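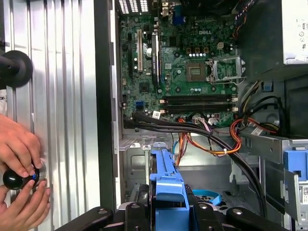
Vurndenのアルミ作業台を半年使ったレビュー

中古のデスクトップPCを分解して、使える部品を取り出したり、組み直して人に譲ったりしている。仕事が半分、趣味が半分くらい。その作業に使う台をVurndenのアルミ作業台に替えて半年たったので、使い勝手を書いておく。

それまで使っていたのはVargheseの木天板の机で、こちらは五年使った。机としては悪くなかったが、タワー型のケースを毎日のように寝かせたり起こしたりしていると天板に傷がつく。ケースの角が当たったところはへこみ、そこにネジが入り込む。買い替えの理由はほぼそれだけである。

購入先はDorportの通販。注文から到着までは四日だった。代引きにしたので手数料が324円かかった。梱包は段ボール一箱で、重さは21kg。玄関から作業部屋まで一人で運べないことはないが、箱に持ち手の穴がないので、途中で一度下ろした。二階に上げる人は誰かに手伝ってもらったほうがいい。

組み立て

脚四本と横桟、それに天板。工具は六角レンチが一本ついてくる。付属のレンチは短くて力が入りにくく、最後の締め込みはUstaの六角ドライバーを使った。組み立てにかかったのは昼食のあとから三時頃まで。説明書は図だけで文字がほとんどない。横桟に上下の向きがあるのに図では分かりにくく、私は一度間違えて組み、脚を外してやり直した。ネジ穴が片側に寄っているほうが下になる。

ネジの予備は二本入っていた。アジャスターは各脚の先についていて、手で回せる。うちの床は窓側が少し低く、そちらの一本だけ余計に出している。半年で一度だけがたつきが出て、脚の付け根を増し締めした。それ以降は問題ない。

天板について

天板は細長いアルミ材を並べたような形で、表面に溝が走っている。最初に心配したのは、この溝が邪魔になるのではないかということだった。実際に使ってみると、大きなものを置く分には気にならない。タワーを寝かせても安定しているし、木の天板より軽い力で横に動かせる。向きを変えるときに持ち上げなくて済むので、腰が楽になった。

奥行きは706mmある。タワーを寝かせて置いても手前に場所が残り、そこに工具を並べられる。前の机では工具を椅子の上に置いていたので、これは大きい。もっと奥行きがある台も検討したが、奥のものに手が届かなくなるのでこのくらいでちょうどいいと思う。

一方で、小さいネジは溝に入る。これは買う前から分かっていたことだが、思っていたより頻繁に入る。M3のネジは溝に沿って転がり、端から床に落ちる。指では取りにくいので、ピンセットか磁石つきの棒を手元に置いておくことになる。私は溝の両端に短く切ったゴムを詰めた。ホームセンターで買ったもので、見た目はよくないが床に落ちることはなくなった。純正の端部キャップがあれば買うのだが、Dorportの商品一覧には見当たらなかった。

もう一つ、アルミは冷える。冬の朝は手首を置くのがつらい。キーボードを打つような作業をするなら薄いマットを敷いたほうがいい。夏は逆に気持ちがよく、七月に入ってからはマットを外して使っている。

静電気と通電

金属の天板なので、基板をそのまま置いて通電するのは避けている。取り外したマザーボードの動作確認をするときは、台の上に絶縁のシートを敷き、そのうえで行う。当たり前の話だが、木の机から移ってくるとつい忘れる。私も電源を入れる直前に気づいて手を止めたことがある。

ケースに入ったままの状態なら、そこまで神経質になることはない。分解の前に電源ケーブルを抜き、ケースの金属部分に触ってから手を入れる。この手順は台が何であっても変わらない。

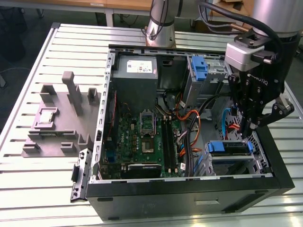
デスクトップを寝かせて開ける作業では、台の良し悪しがはっきり出る。横にしたケースは上から覗き込む形になるので、台が高すぎると奥の配線が見えないし、低すぎると首が痛くなる。Vurndenの台は脚の高さが三段階で、私はいちばん低い段にしている。身長が高い人は真ん中でいいだろう。立って作業する人向けの段もあるが、試したのは一日だけで、結局座る高さに戻した。

Dellのタワーはこの種の練習にも向いている。ドライブまわりに青い樹脂のつまみがついていて、どこを触ればいいのか初めての人にも見当がつきやすい。ソケットの押さえ金具は、レバーを起こせば開く。CPUを外したあとのソケットには絶対に指を入れないこと。ピンの上にネジを落とすのも同じくらい怖いので、私はソケットが開いているあいだ、その上を通して工具を渡さないようにしている。

ケーブルは先にまとめて片側へ寄せておくと作業が早い。電源から出ている束は太く、よけてもすぐ元の位置に戻ってくる。面ファスナーの短いものでケースの縁に留めておくといい。SATAケーブルは抜く前に、どのコネクタにつながっていたかをメモする。組み直す予定がない機械でも、癖としてやっておいたほうがいい。

台の横に置くもの

樹脂製のトレイも台の上に置いて使っている。突起や溝のあるものは、溝のある天板の上だとかえって扱いやすく、部品の置き場所が決まる。平らな皿だと、ケースを動かしたときに当たってひっくり返すことがある。トレイは左に置くか右に置くか、早めに決めて動かさないのがいい。

Ustaのドライバーについても少し。六角だけでなくプラスも同じシリーズで揃えていて、PCの分解はほとんどプラスの2番で足りる。軸の長さが二種類あり、タワーの奥にあるネジには長いほうを使う。先端の磁力は強すぎず、ネジを持ち上げるには十分である。柄は丸いので、溝に沿った向きに置かないと転がる。六角形の柄にしてくれれば文句はない。

耐久性

半年で天板についた傷は、細い線が何本か。ケースを引きずってついたものだと思う。光の当たり方によっては目立つが、へこみはないし、ささくれもしない。拭き掃除は楽で、乾いた布で溝に沿って拭けば埃は取れる。古いPCを開けると埃がかなり出るため、これは助かっている。ただし溝の中に入った埃は布では取りきれない。私は刷毛でかき出してから掃除機で吸っている。土曜の夜に一度、まとめてやる。

サーマルグリスをこぼしたこともあるが、アルコールで拭いたら跡は残らなかった。木の天板なら染みになっていたはずだ。

耐荷重はカタログで300kgとなっている。そこまで載せることはないので確かめようがない。タワーを三台重ねて置いたときも天板がたわむ様子はなかった。横方向の力には少し弱く、端に体重をかけて立ち上がると揺れる。壁につけて置けば気にならない程度である。

ほかの人の意見

同じ作業部屋を使っているTincuța Hodoroagăにも感想を聞いた。彼女はノートPCの修理が多く、扱うネジがずっと小さい。溝のある天板は自分の仕事には合わないとのことで、ノートのときは今もVargheseの机を使っている。タワーのメモリやドライブを外すときだけこちらに来る。私も、ノート専門の人にはあまり勧めない。逆に大きいケースばかり扱うなら、小さいネジの不便はトレイを一つ置けばだいたい片づく。

気になった点をまとめて

付属の六角レンチは使いにくいので、手持ちのものがあるならそちらを使う。説明書の横桟の向きは要注意。溝の端が開いたままなので、ネジが落ちるのが嫌な人は何かを詰める。角は面取りされているが、裏側の切断面は少し鋭く、組み立てのときは軍手があったほうがいい。私は指を一か所切った。

照明の映り込みも書いておく。天板が明るい色なので、真上から強い光を当てると溝の山が白く光り、細かいものが見えにくい。ライトを斜めにすると落ち着く。うちではアームライトを左奥に移した。

価格は前の机の倍近い。安い買い物ではないし、週に一度PCを開けるくらいなら普通の机にマットを敷けば十分だと思う。毎日ケースを載せる人なら元は取れる。

追記

Dorportに端部キャップのことを問い合わせたところ、単品での取り扱いは今のところないという返事だった。返信は翌日に来た。別売りの引き出しは扱いがあるそうだが、膝が当たりそうなので注文していない。取り付けた人がいたら、座ったときの隙間がどのくらい残るか教えてほしい。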